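Finally, the file cabinet gets its turn

I have been putting off the office paperwork since we moved into the Melham building, and October turned out to be the month I ran out of excuses. Pornthip Inthanon needed the Ayala contract, I said "give me two minutes," and I came back 40 minutes later with the wrong one. So I cleared an afternoon, made a big coffee and went at it.

The low wood cabinet by the desks was the obvious place to begin. I love this thing! The door swings nice and wide, the catch is a simple magnetic one, and the top makes a good landing spot when your hands are full. Inside it had turned into a place where blue binders go to lean on each other. 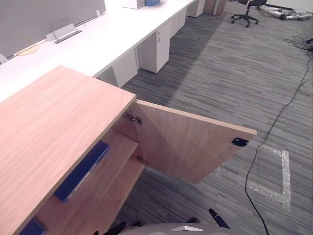

Everything out first

My one firm rule is that you don't sort inside a cabinet. You pull it all out, every last folder, and you spread it on the carpet where you can see it. Colleen McKinnon walked by, took one look and offered to order us all dinner.

I made piles by who needs the paper, and I'd recommend that to anyone. We used to file by date, so finding anything meant remembering when it happened (good luck). Now there's a pile for Prokent, one for Ayala, one for the building, and a mystery pile that Ashok Dhillon very kindly took home in his head and solved by the next morning.

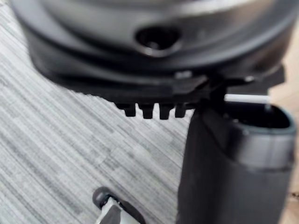 The mystery pile was my favorite part, by the way. It had the warranty for a kettle we no longer own, a parking map of Flosuscombe, and invoice 2317, which Hiếu La and I had both hunted for in the spring. I may have cheered out loud. I also recycled over 400 sheets, most of them second and third copies of the same lease.

A thing I'd do differently: write the labels before you start. I did mine at the end, when my handwriting had given up, and the Prokent one reads like "Pretzel." It's staying.

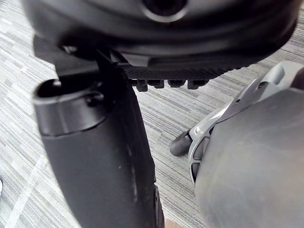

Down at carpet level, mid-afternoon.

Then came the boxes. I'm so happy with these — plain blue plastic file boxes, a good medium blue, with a small label area low on the front. I bought seven and they came wrapped in clear film. The binders are fine for things we open every week, but for the older stuff a box wins easily. You can pick the whole year up in one go and carry it to a desk.
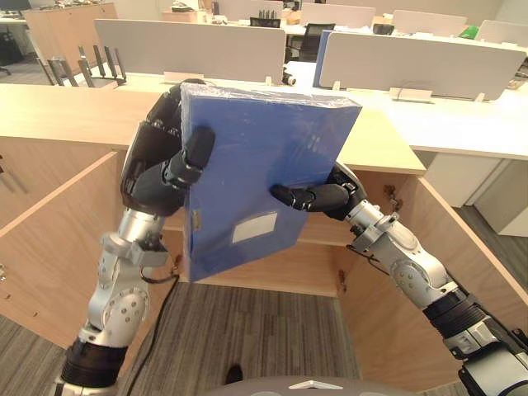

What goes where now

Shelf: the binders we use all the time, spines out.

Lower compartment: the current year's paperwork.

File boxes: anything closed, one box per client, with the client name on the front and nothing else. Wichai Kaewmanee wanted color codes too, and we're still talking about it.

Next up is the supply drawer, where I've already spotted what must be 100 binder clips. I can't wait.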